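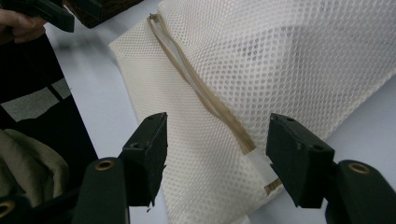 Moving the Korletey parcel layer to a shared address base
Speaker notes, winter meeting, Jan 7, 2024

Slide 1. Title
Check that the projector shows the legend at the right size. Questions at the end, except on projection issues, which can be raised as they come up.

Slide 2. Starting point
Korletey kept parcels and site addresses as two separate layers. Parcels were edited by the assessor's office, addresses by dispatch. No shared key. The join was spatial: point in polygon, run overnight. Points that fell in the right of way matched nothing and were dropped from the export without a warning.

Slide 3. Size of the problem
3266 address points failed the join in the first full run. Most were driveway points, placed at the road on purpose so that crews could find the turnoff. Dispatch does not want these moved. State this clearly, as the assessor's side will ask.

Slide 4. Options considered
Snap points to the nearest parcel. Rejected. On corner lots the nearest parcel is often the neighbor's.
Keep two points per address, one for access and one for structure. Adopted, with the parcel number stored on both.
Buy a geocoder. Deferred. Fernier quoted a yearly license, but the reference data would still have been ours to fix.

Slide 5. Schema
Walk through the table from left to right. Address ID is permanent and is never reused. Point type is a coded value. Parcel number is text, because of leading zeros. Unit goes in its own field. Skultedton still has units typed into the street name, and its records load last for that reason.

Slide 6. Matching rules
First pass: exact match on number, street and suffix. Second pass: same, suffix ignored. Third pass: nearest candidate within 300 feet, flagged for manual review. Nothing from the third pass goes live without an editor's initials.
If asked why 300: at 400 the review queue filled up with false matches on the rural routes.

Slide 7. Edit workflow
Edits are made in a child version and posted on Fridays. Wovby runs the topology check and writes the error table. Show the screen capture, then the error codes. Code 3 is a duplicate address ID and blocks the post. The others are warnings.

Slide 8. Open items
Condo parcels, stacked polygons. No agreed method yet.
Private road names in Skultedton, pending since December.
Metadata is behind. Ask whether any other county has a template to share.

Slide 9. Contact and download
Leave up during questions. The schema is posted as a spreadsheet and as an empty geodatabase.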